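Dexterity Notes — December
By Su-bin Ki
4 min read

Two weeks ago I promised a proper write-up of the fingertip comparison, and I'm glad I waited, because Monday was the best session we've had so far! Béla Vincze had finally finished mounting the Trellano fingers, so we could put them against the old Joltotton pair on the same arms, with the same controller settings and the same job. The job is keys — getting hold of them and putting them where they belong. Keys are wonderful for this. They are thin and slippery, and a bunch never lies the same way twice.

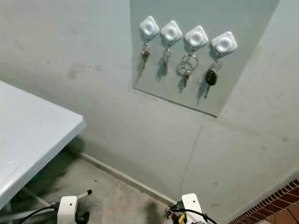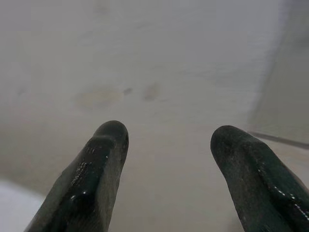
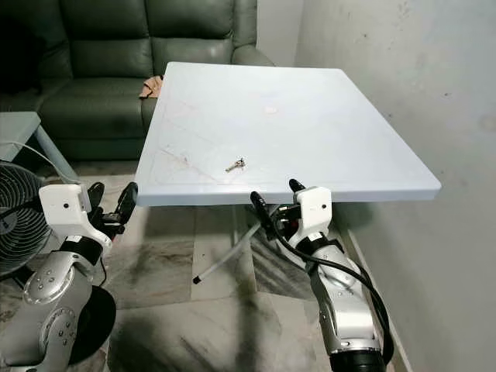 What I cared about most was the fingertip itself, and how much give it needs before a thin object stops skating away. Our old pair is firm and quick, and on boxes and bottles I still prefer it. Keys are another matter. When a small bunch lies near the front edge of a white table, as it does in the last picture, a finger has hardly any height to work with, and a hard tip tends to push the metal along the surface. A softer covering gets down beside the ring and stays there. The textured one in the middle picture, all ridges and creases, is the sort of surface I'd love to see more people try on small metal parts. Béla likes a blunt tip too, but he wants it narrower, and we argued happily about that through most of lunch.

Hanging things up is harder. A ring has to meet a hook at the right angle, and we're still tuning the approach. Govness, our controller, slows down nicely in the last 5 mm, but it trusts the head view a little too much there. I'd like it to lean on the wrist view sooner, even with the fingers filling so much of it.

Across all the sessions so far we have logged 609 attempts, and I've read through roughly half of the notes. The full table goes up on the Agyeman page once I'm done. Until then, two requests. If you have run soft tips for more than a month, tell me how the covering wears — I'm especially curious about the seams. And if you have a favorite way of routing a wrist cable so it stays clear of the elbow, please send a sketch. Béla has tried seven and likes none of them.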